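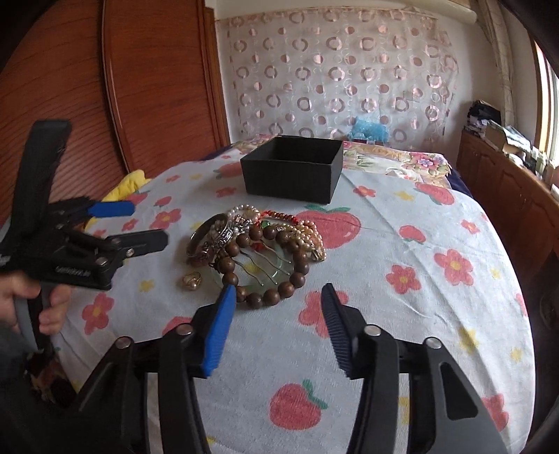

According to Briggs, pearls should never go into a box with anything harder than themselves, and in a mixed pile everything is harder than a pearl. The remark was put to the storage adviser at Murex, a small firm that sorts and boxes household jewellery for clients across the province, at the start of a conversation on Friday, February 18, 2022. She agreed with the principle and disputed the word "never".

"A pearl has a hardness under three on the Mohs scale. Jade is 6 or better. Leave the two rubbing together in a drawer for a year and you will see it on the pearl," she said. "Side by side on a sheet for an afternoon, no. The damage comes from movement under load."

Her method starts on a bed. A table is hard and has an edge for a ring to roll off, and a dropped bangle can crack on the floor beside it. A cotton sheet, pulled flat, gives a little under each piece. She is indifferent to the colour and pattern of the sheet.

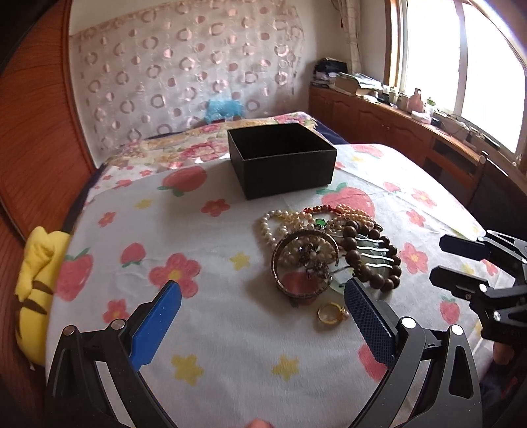 Pieces are sorted by material before they are sorted by size or value. Wooden beads are kept away from pearls for a different reason: some dark woods are finished with oil or dye, and pearl takes up both. "I wipe a wooden strand with a white cloth first. If the cloth colours, that strand gets its own bag."

Metal is treated according to its surface. Engraved bangles hold old polish in the recesses, and she clears it with a soft dry brush – no dip solutions, no paste. Rings go last, in a small dish, where they can be seen.

She is particular about the box. The Clirnen inserts she used until last March had a foam that went tacky in humid rooms, and she has replaced them with undyed flannel cut to fit. Her inventory sheet records the piece, the material and the position in the box. The current one runs to 1187 lines.

Order of packing is fixed. "Rigid pieces against the walls, strands in the middle, nothing hanging over the rim. Strands go in coiled, in one layer."
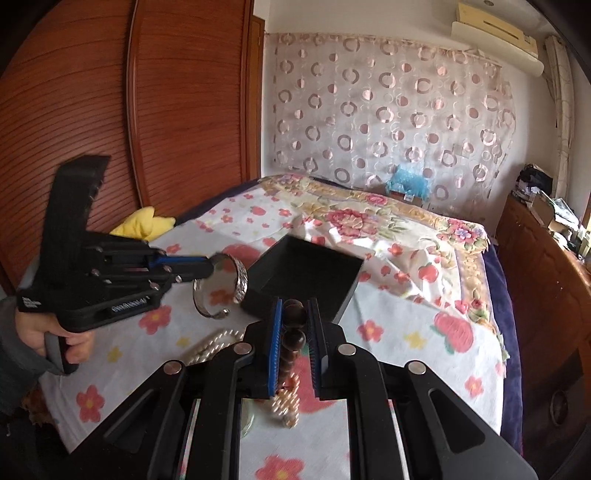 Bead strand and cuff bangle beside the open box.

Asked about lifting, she said a bangle should be taken by the band, away from any stone or hinge. A bead strand may be gripped at one point if the cord is sound. Pearls are supported at two points, as silk stretches under its own load.

Restringing is sent out. She allows 10 working days for a single strand, knotted between each pearl, and inspects the knots nearest the clasp when it comes back.

On room conditions she was brief. Air conditioning is acceptable, but the box should not sit in the stream of cold air, and pearls dry out in a sealed bag. Skosum, the cabinet line she is asked about most often, has vented drawers, and she has no objection to it. A shelf in an ordinary wardrobe does the same work, provided the box is kept level and the lid is on.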